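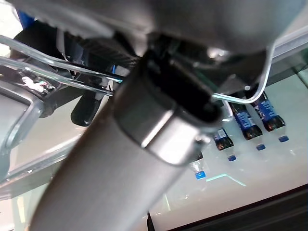 Edville, August

Hand-eye calibration drifts between sessions on a wrist camera. Mount, math, or timing?

sarier_bench

Our team has one arm for the senior automation project at Altıntaş Technical (project name Sarier). We are entered in the household handling class at the Kimer student challenge. The class has three task groups: plastic bottles standing on a table, an open metal container, and a small rack made of plastic and wire. A small camera is mounted at the wrist and moves with the gripper. There is no fixed overhead camera and the rules do not allow one.

The method is plain. We calibrate the camera to the tool flange with a printed checkerboard, 60 poses, solve AX = XB, and store the transform. An object detector runs on the wrist image, we project the grasp point into the base frame, and the arm goes there. Right after calibration the error at the tool tip is small enough to ignore. At the next session it is several millimeters off, always with a component along the tool axis and sometimes with one sideways. Recalibrating fixes it until the next session.

Bottles tolerate this. The fingers close around the body and a few millimeters either way make no difference. The tabletop does cause some trouble for the detector, as it is glossy and returns part of whatever is above it, but that is a detection issue and I am keeping it separate.

The metal container does not tolerate it. The grasp is a jaw inside the mouth, pressing out against the wall, and an error in the wrong direction puts the jaw on the lip. The controller then sees contact early, decides it has a grasp, and lifts.
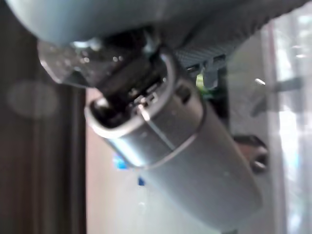
We have tried lowering the approach speed and adding a contact threshold. Lower speed limits the damage but does not change where the jaw lands. The threshold has to be high enough to ignore cable drag and low enough to notice the lip, and the two ranges overlap on our sensor.

We have 796 logged grasp attempts across all three groups, each with joint angles, wrist images, and the calibration file in use. I plotted the error against joint 5 angle and saw no trend. Against time since power-on there is a weak trend, mostly in the first part of a session. Against session there is a clear step.

Details that may matter:

The camera bracket is printed, held by two screws into heat-set inserts.
The gripper comes off at the end of each session, as the arm is shared with another section.
Joint data and images are matched by arrival time at the PC.
The checkerboard is taped to a flat board and has not been reprinted.

What should I rule out first? I would prefer a test that can be run at the start of a session in a few minutes over a full recalibration every time.

Added after the first reply: the camera bracket attaches to the gripper adapter and not to the flange. I had written flange above out of habit. The transform is stored as flange to camera.

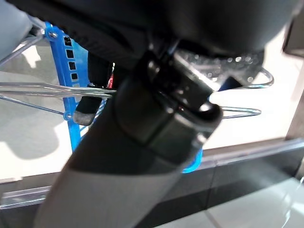
The rack group gives a second source of evidence, and I should have put it in the original post. Its error steps at the same sessions as the container, in the same direction when expressed in the tool frame. The wires are poor targets, thin and reflective, and the detector places them differently depending on the light. The blue panel is much better. It has four small square holes in a vertical column along its upper part, with hard edges against the plastic, and corner detection on them repeats well from one image to the next. I can measure their spacing with calipers and use them as a fixed reference if somebody thinks that is a sound check. My concern is that all four lie in one plane and nearly on one line.

flangewise

It is the adapter. You take the gripper off every session and the camera comes off with it. The stored transform starts at the flange, so it includes a joint that you loosen and tighten daily. A step at each session with little change inside a session is what that looks like.

Look at how the adapter locates on the flange. If it relies on the bolt circle alone, the bolts have clearance in their holes and the adapter can rotate by that clearance. Most tool flanges have a hole for a dowel pin. Use it. A pin plus the pilot boss fixes the rotation and the center, and the bolts then only have to clamp. Clean both faces before fitting. One chip of printed plastic between them gives you a tilt, and a tilt at the flange becomes a large offset at the tip of a long gripper. Tighten in a cross pattern with a torque driver to the value in the arm manual, same sequence each time.

Remember that the jaw moves along with the adapter too. A shift there changes flange to camera and flange to tool tip together, so camera to tool tip is unaffected. You should calibrate that pair directly and keep it as its own transform. If your last correction is computed from an image taken close to the target, as a relative move from camera to tip, most of the adapter error drops out of the result. Your present chain goes out to the base frame and back through the flange, and it picks up the error on the way.

The printed bracket is the second suspect. Heat-set inserts creep under load in a warm part. Mark across the screw heads and the bracket with a paint pen and look for movement.

gearmesh_04

Had the same thing last year. Recalibrate every time, it takes ten minutes. We used fewer poses and it was fine. Also check that your USB cable isn't pulling on the camera.

nullspace_tutor

Agree with flangewise on the main cause. Two additions.

Timing. Matching by arrival time is wrong in principle even if it is not your present fault. On a comparable student arm I measured 19 ms between exposure and arrival, and it varied with USB load. For an arm that is stopped this has no effect. For one that is still moving it gives an error proportional to speed, along the direction of travel. Your component along the tool axis is on the approach direction, so test it: approach one bottle cap at two speeds, take the position estimate during motion, and compare. If the estimates agree, timing is cleared. If they do not, stop the arm before taking the image you use for the final correction, and fix the timestamps later.

The session check. The panel holes can be used, with limits. Four square holes give sixteen corners, so the points are not on a single line, but the set is long and narrow. Rotation about the long direction of the column will be poorly constrained and the pose from one image can flip between two solutions. Do not solve a full calibration from it. Use it as a pass/fail check:

1. Clamp the rack to the table. If it can move, the test means nothing.
2. Save three arm poses that see the holes from clearly different directions.
3. At each pose, estimate the corner positions in the base frame using the stored transform.
4. Compare the three results with each other. A good transform puts each corner in the same place from all three poses. Spread between them is transform error, plus detector noise that you can measure by repeating one pose.

The check needs no known position for the rack, only that it stays put while you take the three views. Set the limit from your own data, using sessions where you had just recalibrated. If you want a stronger target, fix a small checkerboard beside the rack, tilted to the table, and do the same with that.

For the 2,000 or so corner residuals you will collect over a term, keep them per pose instead of averaging. A bent bracket and a rotated adapter leave different patterns and the average hides both.

On the early contact: compare jaw opening at contact with the opening you expect against the inner wall. A jaw sitting on the lip stops with the wrong width, or with the wrist too high. Either value is already in your logs, and you can run the test over the old attempts before changing any code on the arm.

sarier_bench

The adapter has a pin hole. It was never reamed and there is no pin in it. Ordering one and a reamer. I will run the two-speed test on the bottles first, as that needs no parts.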